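Flovutora Archive Player, six months in

I grew up in a house where my father kept a 16mm projector in the hall closet, and on rainy weekends he would thread up whatever the county library had let go of that month. Dairy safety. How a bridge is painted. A twenty-minute picture about road salt that I could recite for you today if you bought me lunch. So when a cousin wrote to tell me there was now a subscription service made up almost entirely of sponsored films, the kind that companies and highway departments paid for and then forgot, I signed up before I had finished my coffee.

Flovutora costs 79 dollars a year, and that gets you the whole library on any screen you own. When I joined in winter the front page promised over 1000 titles, and the road and transit shelf by itself had 207 of them when I went through it this spring with a notepad. I have watched a good many now, more than my wife thinks is reasonable, and I want to set down what I like and what I don't while it's fresh.

The transfers first, as that's what most folks ask me. They vary a great deal. The best ones come from a set of prints the service calls the Trevness reels, and they are lovely — deep blacks, steady picture, the color of the cars right where you remember it. There's one called "Soltcombe Gets a Bypass" that I have put on for three separate sets of dinner guests. It has a barber in it who is against the new road for the first half and for it in the second, and the fellow playing him is so stiff and so sincere that you end up rooting for him both ways. The score is better than it has any right to be, too. Somebody hired a real oboe player for that one.

Other films look like they were pulled off a videotape that spent ten years in a garage. I don't mind this as much as I might, since some of these pictures probably don't survive any other way, but I do wish the listing told you ahead of time. A little note saying what the source was, print or tape, would save a person settling in with a sandwich for forty minutes of mush.

Sound is more even. I'd say the narrators come through clearly nearly all the time, and the narrators are half the reason I watch. The captions were plainly made in a hurry, though. "Right of way" turns up as "write away" all through one film on land buying, and the same surveyor has his name spelled three ways in a single reel.

Now the search. Oh, the search. You can look by title, by year and by sponsor, but if you only remember that there was a cloverleaf and a man with a pipe, you're out of luck, and with films like these that is very often all a person remembers. The sponsor list is also a muddle, with the same cement company listed under two headings. I found my old road salt picture in the end, filed under Agriculture, at eleven at night, and I whooped loud enough to wake the dog.

The essays that go with the films are a real treat. Each of the bigger titles has a page or two on who paid for it, where it was shown, and what the sponsor hoped you'd go home thinking. The one on town meeting films is the best, and it made me look again at all those kindly engineers unrolling maps on the mayor's table. They are selling something, every one of them, and the essay says so without spoiling the fun. I printed it out and gave it to my neighbor who taught civics.

I haven't had much need of the help desk. I wrote once in March when a film kept stopping at the halfway mark, and got a friendly answer the next morning and a fix within the week.

Would I renew? Yes, and I already have. If you only want a taste of this sort of thing, plenty of it is floating around for free, and you may not feel the need to pay. But if you like your road films in order, with somebody's care behind them, I think it's money well spent.
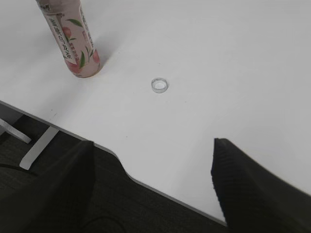

Arnar Kvaran wrote in to disagree with me about the captions, which he finds perfectly usable on the newer uploads, and to say I was too easy on the sponsor list. By his reckoning the same turnpike authority appears under four different names, and he has sent Flovutora a corrected list twice. He also says "Soltcombe Gets a Bypass" has a sequel with the barber in it. I have not been able to find it, but you can bet I'm looking.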